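Trovetti says its new dish towels can skip the wash. The proof is thin

Trovetti, the kitchen goods company, wants you to wash your dish towels less often. It also wants you to pay more for them.

The company began selling a line of cotton towels in February treated with a finish it calls Fodonis. The label says the finish "keeps cloth fresh between washes" and lasts for 500 trips through the machine. A pack of two costs a good deal more than the plain version sitting on the next shelf, which is the same size and, as far as the label shows, the same cotton.

That is a big promise for a square of cloth that wipes up soup. It is also a hard one to check, and the company has not made it any easier.

A short paper posted on the Trovetti site is the only support for the claim. It says treated towels were washed over and over and then given a smell test by a panel. It does not say how many people were on the panel, how hot the water was or what kind of soap was used. It does not say what the towels were wiping up before they went in the wash, or whether they were wiping up anything at all. A towel that has been washed 500 times in a row without touching a dirty pan is a very clean towel, with or without a finish.
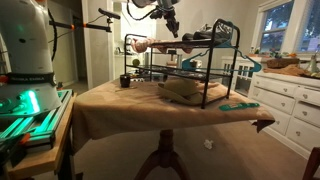

Won't it just wash out like every other coating I've paid extra for, went the first comment under the company's post about the towels, and has anyone tried it in a house with kids? Trovetti answered the first half with a link to the same paper. It left the second half alone.

The question is a fair one. Shoppers have been sold treated cloth before. There have been socks that would not smell, shirts that would shrug off coffee and sheets that were said to stay cool all night. Some of those products did part of what they said for part of the time. Finishes wear down with heat, rubbing and soap, and a dish towel gets more of all of them than most things in a house. It is wrung out, scrubbed against pots and left in a damp heap by the sink.

Asked what happens after the finish is gone, Trovetti said the towel "continues to perform as a quality cotton towel." In other words, it turns into the cheaper one.

There is also the matter of what "fresh" means. The word turns up ten times on the product page. Nowhere on the page does Trovetti say the towels are cleaner, safer or lower in germs than plain ones. A company that could show those things would be likely to say so in large type. "Fresh" is a safer word to print, and it can cover a lot. A towel can smell fine and still have raw chicken on it.

That gap matters more than the price. People who buy a towel that says it can wait for the wash will probably let it wait. The usual kitchen advice runs the other way: change the towel often, hang it up to dry, and keep the one that touches raw meat away from the one that dries the glasses. Nothing in the Fodonis paper gives a reason to drop any of that. 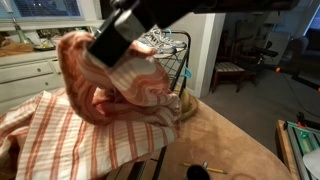

Trovetti leans hard on the water and power a home could save. Here, too, the numbers need a closer look. The company's figure assumes a household that washes its dish towels by themselves, in a load of their own. Plenty of people toss them in with the bath towels or the sheets. For those homes the machine is going to run anyway, and leaving out a couple of dish towels saves close to nothing.

The figure also leaves out whatever it takes to make the finish and put it on. Asked about that, the company said the information was held by its supplier, Yeh, which makes the treatment and licenses the name. Yeh said questions about finished products should go to the brand that sells them. A second message to Trovetti got the same link to the same paper.

Neither company would say what is in the finish. Both called it a trade secret. Both also said it was safe for use around food, and Yeh said it met "all rules that apply" without saying which rules those were. A shopper with sensitive skin, or with a baby who chews on anything within reach, has little to go on. The care tag tells buyers to avoid bleach, fabric softener and high heat. Those are some of the main things people use on a towel that has gone sour.

Read that tag again and the 500 washes start to look smaller. They are 500 gentle washes. A buyer who boils the towels or runs them on hot has stepped outside the promise, and the packaging says as much in very small print near the bar code. The refund policy has the same limit. Returns are open for 3 months with a receipt, and the company may ask how the item was washed. It is hard to see how anyone would prove it either way.

Three months is also nowhere near long enough to find out if the claim holds up. A home that washed the same towel twice a week would need years to reach the number on the label. By then the receipt is long gone, and quite possibly the product is too.

Stores do not seem to mind. In Dromuscombe, where Trovetti tried the line out before the wider launch, the housewares shop on the main street still has a full table of the towels by the front door. Its sign says "Tested right here in town." What took place in town was a sales trial. The company wanted to know if people would pay the higher price, and they did. That tells you about the shoppers and the sign. It does not tell you about the towels.

The trial results have been quoted since then as if they were something else. A line in the launch notice says households in Dromuscombe "reported washing less." The survey behind that line asked buyers if they "expected to wash less often" with the new towels. It was handed out at the register, before anyone had taken one home. Trovetti said it stood by the wording and might "review the phrasing" in later material. The notice was unchanged at the time of writing.
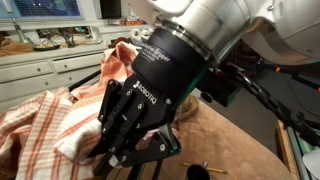

None of this means the finish does nothing. It may hold back odor for a while, and for someone who hates the smell of a damp kitchen, a while could be worth paying for. A company with a good product and a real test behind it would have an easy time winning people over. It could give treated and plain towels to ordinary homes without telling them which was which, let them cook dinner for a few months and then collect the cloths. That would not be a costly study. Trovetti said it had "no current plans" for one.

It does have plans for more products. Bath mats and aprons with the same finish are due in stores before the end of the year, and the company says it is looking at bedding. The paper about dish towels is already linked from the page for the bath mats, though no bath mat appears in it.

Shoppers who want a fresher dish towel without the markup have some dull options. Hang it spread out instead of balled up on the counter. Swap it every day or so. Wash it hot and dry it all the way through before it goes in the drawer. Skip the softener, as it can build up in cotton and make a towel worse at soaking up water. Old towels that have gone stiff and gray can be cut up for the garage.

Trovetti says it will update the Fodonis paper "in due course" and that the new version will include more detail on the wash tests. It would not give a date. The towels, meanwhile, are on sale now at full price, and the number on the label has not moved.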